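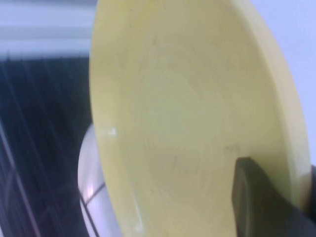

Treltach, 10 July 2018

Dish room automation: questions from staff

The questions below came in on paper slips, by email and at the two shift meetings. We have merged the ones that overlapped. Answers are from Huw Dafis, operations manager, and Orestis Karagiannis, who runs the dish room. If your question is missing, give it to either of them and it will be added.

What is being installed?

One robot arm with a two-finger gripper, supplied by Bendov. It picks up plates one at a time, turns them so the camera can check both faces, and puts them either in a rack or in the reject bin. It will be used at the clean end of the dish room in the Rees building. The other kitchens are not part of this.

Which jobs does it take over?

Sorting and racking plates after the wash. That is the work now done by the person at the end of the belt. Scraping, loading, pots, trays, glassware and cutlery stay as they are.

Will anyone lose their job?

No. There are 16 people on the dish room roster and there will be 16 after the change. The end-of-belt position becomes a robot attendant position on each shift. When someone leaves, the vacancy will be posted in the usual way. We have put this in writing for the period of the Bendov contract, and a copy is on the board by the time clock.

What happens after the contract ends?

We don't know yet. The contract will be reviewed before it is renewed, and staff will be told about the review when it starts. We are not going to promise anything past that date.

Why plates and not something harder, like pots?

Plates are the item we handle most and the item people report the most wrist pain from. They also come in only a few sizes. Pots would be more useful to some of you, and several slips said so. Bendov does not offer a gripper for our pots at this time.

Does it work with the yellow plates?

Yes. The plastic plates were the first ones tried, because they are light and the arm can grip them by the rim without much force. The white dishes are heavier and need a different grip setting. The attendant picks the setting on the screen at the start of a run. Please don't mix the two kinds in one run.

How does it decide a plate is dirty?

The camera compares each plate with stored pictures of clean ones. Food residue is usually easy for it. Gray scuffs and knife marks are harder. In the trial it sent a lot of scuffed plates to the reject bin that a person would have passed. Orestis has asked for the limit to be loosened for scuffs, and Bendov is working on that. For now, expect to look through the reject bin by hand and put the good ones back in the rack.

Who decides when a plate is too worn to use?

A person does, as before. The robot only sorts. If the surface is cut deep enough to catch a fingernail, take the plate out of service and put it on the lower shelf by the office.

Is it faster than we are?

No. A practiced person racks plates faster than the arm does. It keeps the same pace through the shift, and the belt speed will be set to match it. Do not raise the belt speed to clear a backlog. If plates pile up, stop the arm and rack by hand until the belt is clear.

Will there be a target for how many plates we get through?

There is no individual target and there will not be one. The supplier contract says the arm should handle 200 plates between stops for adjustment. That number applies to the machine. If it stops more often than that, write it in the log so we can take it up with Bendov.

What does the attendant do?

Start and stop the arm, choose the plate setting, empty the reject bin, swap full racks, wipe the gripper fingers at each break and write down any fault. The attendant also covers for the arm when it is down. You will need to be able to rack by hand, so everyone will keep doing some of that.

Do attendants get paid more?

Yes, a shift supplement for the hours worked as attendant. It shows on a separate line of your pay slip. If you are moved to another station partway through a shift, you keep the supplement for that shift.

Can I say no to being an attendant?

Yes. Tell Orestis. It won't affect your hours. A few people have already said they would rather stay on pots, and the roster has been drawn up that way.

What training is there?

One session of 14 hours, split over several days and paid at your normal rate. It covers safe stops, the screen, cleaning and clearing a dropped plate. Written material is in English and Spanish. If you need another language, ask before your session is booked.

Is it safe to stand next to?

Stay outside the marked floor line while the arm is moving. If you need to reach in, press stop and wait for the light to change. The arm slows down when someone crosses the line, but do not rely on that. Never take a plate out of the gripper by hand while the arm is running.

What if it drops a plate?

Press stop, pick up the plate, and send it back through the wash. If a dish has broken, clear the whole rack beside it as well and check for pieces. Log it either way. Nobody is charged for breakages caused by the arm.

Does the camera record us?

It saves still pictures of plates. Hands and sleeves sometimes show up in them. The pictures are kept on the Cestex server, used to adjust the sorting, and then deleted. They will not be used for discipline or to check who was at a station.

Will it be louder?

The arm itself is quiet compared with the washer. The rack lift makes a knocking sound that several people complained about during the trial. Rubber pads are on order.

When does it start?

In August, on the day shift only. The evening shift follows once the day shift has run for a while without serious faults. We have not set a date for that.

Where do I report a problem?

Use the log sheet on the clipboard next to the stop button. For anything urgent, call extension 204. For pay questions, see Huw in the office.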